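Murthorpe Amateur Boxing Club Newsletter

August: Changes to weigh-in and glove allocation

Adi Menon, competition secretary

The following changes apply to all home shows from the start of the new season. They were agreed with the visiting clubs at Geddes and Larkel, and the same procedure will be used when our boxers travel to either gym. Coaches should read the whole item before submitting entries.

Weigh-in

The scale opens at 8:00 a.m. and closes at 9:30 a.m. A boxer who has not stepped on the scale by 9:30 a.m. is withdrawn from the card. Last season the closing time was applied loosely, and two bouts had to be rematched after the draw was posted. That will not be repeated.

Boxers weigh in shorts and a T-shirt. No allowance is made for clothing. One check weigh is permitted, on the same scale, before the closing time. The lower of the two readings is recorded. Weights are entered in pounds to one decimal place, and the coach initials the sheet next to the figure.

The practice scale in the changing room is not the official scale. It reads slightly heavy at the top of its range and should be used only as a guide.

Matching

The maximum weight difference between matched boxers is set out in the entry pack and varies by age group. Bout experience is taken from the record card, not from memory or from a coach's message. Exhibition and skills bouts are recorded separately and do not count toward the total.

We carded 67 bouts at home last season. The longest delays came from record cards that were missing a medical signature. Please check the medical page first — it is the one most often left blank — and send a clear copy with the entry.

Gloves and wraps

Gloves are supplied by the club and issued at the ringside table. Personal gloves are not permitted in competition. The glove size follows the weight class on the bout sheet, and each pair is numbered on the cuff. The new Joltotby pairs have hook-and-loop closures, and the cuff must be taped over once the glove is on. Tape goes around the wrist only and must not run onto the padding.

Wraps are inspected before gloving. Cloth wraps are the default. Gauze is allowed for senior open boxers only, and it must be applied in view of an official.

Pairs are returned to the table directly after the bout, wiped down, and left open to air. Two spare pairs in each size are held back and are not to be borrowed for warm-ups.

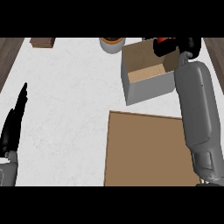
Tickets and seating

The hall is set for 308 seats at our shows, with the first row kept for officials, medical staff and the next two corners. Attendance across last season's home shows came to 469 paid tickets, excluding boxers and coaches. Each visiting club may reserve a block in advance through the competition secretary. Unclaimed seats go on general sale when the doors open at 11:00 a.m.

The first bout is at noon. Entry forms for the opening show are at the front desk, and completed packs can be left there in a sealed envelope marked with the club name.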